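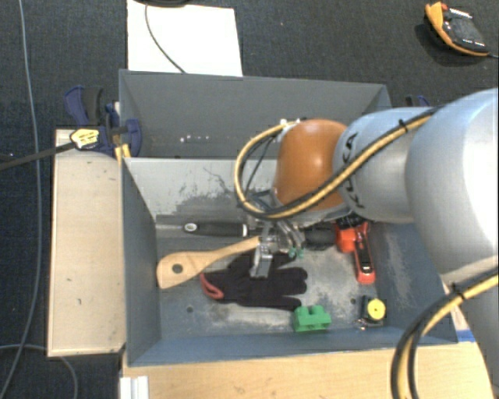

Why does a pick cell that ran fine in February start dropping one grasp in a row of good ones? Usually the cables, then the bin position, then the fingertips, and I check them in that order now.

Started at 7:40. Overnight log showed 1,169 attempts against a target of 1,000, with 171 flagged as failed. Most of the failures were in the last third of the run, all on approaches with the wrist rotated far toward the divider. That points at the wrist loom pulling. Same thing Tin-yau wrote up when the Ekwood cell went bad.

Arm to service pose, brakes on, air and power isolated. Went over the yellow and black bundle from the link to the joint housing. The loop beside the orange joint housing has to be wide enough for full wrist rotation and small enough to miss the bin wall. I had it too short. Cut the tie, let out 2 cm, put on a new black tie near the top of the silver link. Jogged the wrist to both limits at low speed with a hand on the pendant. No tension at the fittings at either end. The lower bundle was fine and I left it alone.

Bin next. The blue and black clamps hold it, and the left one had lost a bit of grip. Retightened it against the bin side, then checked the other. Touched off three corners of the front compartment with the gripper closed. Two matched the stored values, the third was off by a little over a millimeter. Saved a new frame and kept the old one under yesterday's name. The divider face is scuffed toward the middle, dark marks on the pale side. Thenmozhi wants to know if those are from the fingers or from the objects. I can't tell from the marks. Added a divider keep-out of 5 mm in the planner – it costs a few grasps close to the wall and I can live with that.

Fingertips: wiped the teal ones with alcohol, checked the screws, no play.

Test load back in the front compartment, rear left clear for placing. Black glove with the red cuff, wooden spoon, the black-handled utensil, green block, red and black tool, and the small piece with the yellow disc. The glove is the worst of them. The planner likes the middle of it, where a finger can press straight through the fabric onto the bin floor, so I lowered the force limit for that class and set the descent to stop on contact. The spoon is easy if the grasp is on the handle.

Ran a short set before lunch, then a longer one with rotation forced to the limits. The wrist torque trace stayed flat through the rotation where it used to climb. One miss on the green block, which I put down to the depth estimate near the front wall.

Still open: Wallin owes us the spare loom, and the Brutine controller still logs a timeout at startup that clears itself. Prarley want the failure counts split by object by the end of the month. Thenmozhi has the script for that.

Left it running at 5:15, half speed for the first hour. Tin-yau will look at the torque trace in the morning and check the left clamp again.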